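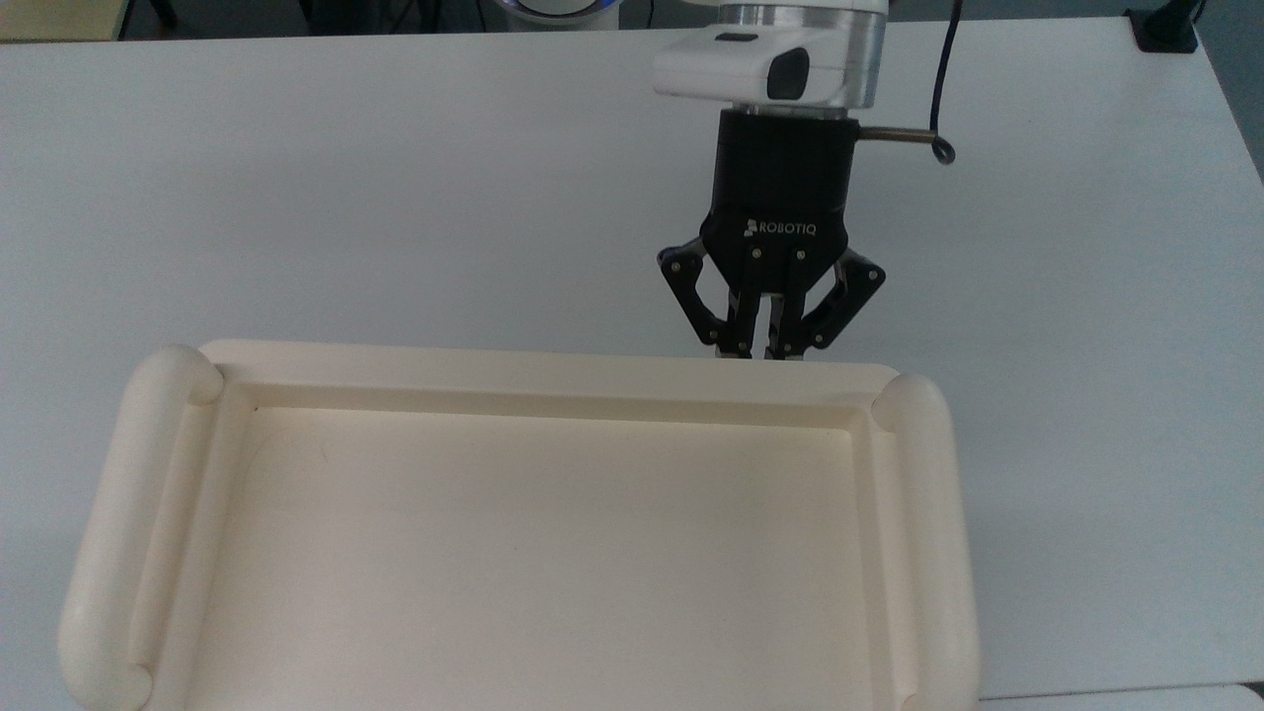

Robotiq two-finger gripper, partly closed, over the table behind the back rim of the cream tray.

Measuring tray rim height by guarded descent

Part of the Dirnmont bench notes. Last revised June 1, 2019.

This page explains how to find the rim height and tilt of a shallow tray with an empty two-finger gripper and the wrist force reading. The method is used in the Plirnex placing trials, where a rim height wrong by a few millimetres is enough to spoil a placement. It replaces the depth-only estimate described in the January notes.

Background

A pale tray on a white table gives poor depth data. The rim and the table merge in the point cloud, and the fitted rim plane wanders from one capture to the next. Touch gives a better height but takes longer. The procedure below uses the depth data only to choose where to touch, and takes every height from contact.

What you need

An arm with a wrist force reading, or joint torques good enough to stand in for one.
A parallel or adaptive gripper that can hold a fixed opening.
The Vullska motion server, or any controller that can stop a linear move on a force threshold.
A tray with a continuous rim. Handles are allowed but are not used as contact points.

Step 1. Set the finger opening

Close the fingers until a narrow gap remains between the pads, then hold that opening for the whole run. Do not close them fully. On an adaptive gripper the linkage can shift slightly when the pads press on each other, and the tip height shifts with it. Record the opening in the run file. If it changes, the tip offset must be measured again.

Step 2. Zero the force reading

Move to the start pose, clear of the tray. Wait for the arm to settle and average 300 force samples. Subtract the result from all later readings. Check the route of the gripper cable before doing this. A cable under tension at the wrist adds a load that varies with pose, and zeroing in one place will not remove it elsewhere.

Step 3. Touch the table first

Choose a point on the bare table, 35 mm behind the back rim. Descend vertically at 4 mm/s until the vertical force passes the threshold. Store the tip height as the table reference and retract.

The table touch comes first for two reasons. It confirms the tip offset against a surface whose height is already known, and it gives the controller a floor. No later descent may go below the table reference.

If the table reference differs from the calibrated table height by more than 1 mm, stop and repeat Step 1.

Step 4. Touch the rim

Take three points along the back rim: one near each end and one in the middle. Keep clear of the corners, where the rim curves down and the pads may slide off. At each point, turn the wrist so that both pads land on the rim together. Descend at the same speed as before and store the height.

A touch is rejected if the sideways force exceeds half the vertical force. This normally means that one pad has caught the outer edge. Move the point inward by half a pad width and try again. After two rejections at the same point, abandon it and use its neighbour.

Step 5. Touch one point on each side

The back rim gives only a line. To fix the plane, add one contact on the left side and one on the right. On trays with tubular handles, pick the flat part of the rim between the handle and the back corner. If there is no flat part, use the inner step and add the step depth from the drawing.

Step 6. Fit the plane

Fit a plane to the five heights by least squares. Subtract the table reference to obtain the rim height, and take the tilt from the plane normal. Look at the residuals before accepting the fit. One large residual points to a bad touch. Residuals that are all moderate and alternate in sign point to a warped tray, and a plane is then the wrong model.

Results

We ran 67 trials on the Rutherford table, moving and rotating the tray by hand between trials. The depth-only estimate was run on the same placements. Rim height from contact had a standard deviation of 0.4 mm, against 2.9 mm for depth alone. Three trials failed at Step 4, all with the tray rotated so far that the right-hand end point fell on a corner.

Known limits

The tray must not move when touched. A light tray on a smooth table can creep, and the method does not detect this. Repeating the first rim touch at the end of the run gives a partial check.

Soft pads compress. The table touch absorbs most of the error, provided the same threshold is used on both surfaces.

The start pose is still chosen by hand. Selecting it from the depth image is covered under Pose seeding.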